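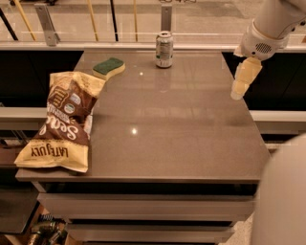

The lunchroom bench at our Daher workshop.

About Teltetti

3 min read

Teltetti repairs and re-covers upholstered furniture for homes, clubs, cafes and medical practices. We work from two sites, a workshop in Daher and a smaller showroom in Drodau where customers can look through fabric books and drop off dining chairs.

The business was started by Thomas Pagano, who did his apprenticeship in motor trimming and moved across to furniture when the trim shop he worked for closed. For the first few years he took on mostly pub seating and caravan cushions. Lounges came later, after a run of enquiries from people who had inherited a good frame and couldn't find anyone to rebuild the seat.

There are now 17 of us. Most are upholsterers or machinists, with two frame repairers, a driver and three people in the office who do the quoting. Thomas still looks over every antique piece before it is stripped.

What we do

Re-covering is the bulk of the work. We also replace webbing and springs, cut new foam, reglue loose joints and make loose covers for outdoor settings. We don't do leather dyeing or mattress repairs, and we no longer take on boat interiors.

Foam is cut on site. Customers are welcome to sit on samples of each density at the showroom, and we suggest they do – the difference between a medium and a firm seat is hard to judge from a number on a quote.

Our fabric library holds 504 samples. Anything marked with a green tag is kept in stock at Daher, and the rest is ordered in by the metre. You can supply your own fabric, but please let us check it first for width and rub count.
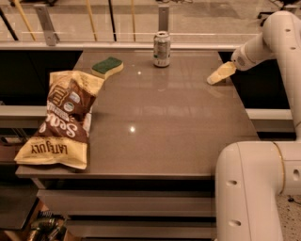 Lunchroom table, Daher.

Contract work

We look after seating for 43 cafes and clubs under a maintenance arrangement. Torn booth panels are swapped out early in the morning, before opening, and the damaged ones come back to the workshop for repair. Jobs are tracked in Skaltico, our booking system, and contract customers have their own login to it.

Quotes and visits

Send us a few photos and rough measurements and we will reply with a price range. A firm quote is given once we have seen the piece. Pick-up and delivery are included on jobs over $1000 within the Daher and Drodau council areas.

The showroom is open on Saturday until 1 pm. The workshop is closed to visitors that day, and both sites shut for two weeks from late December.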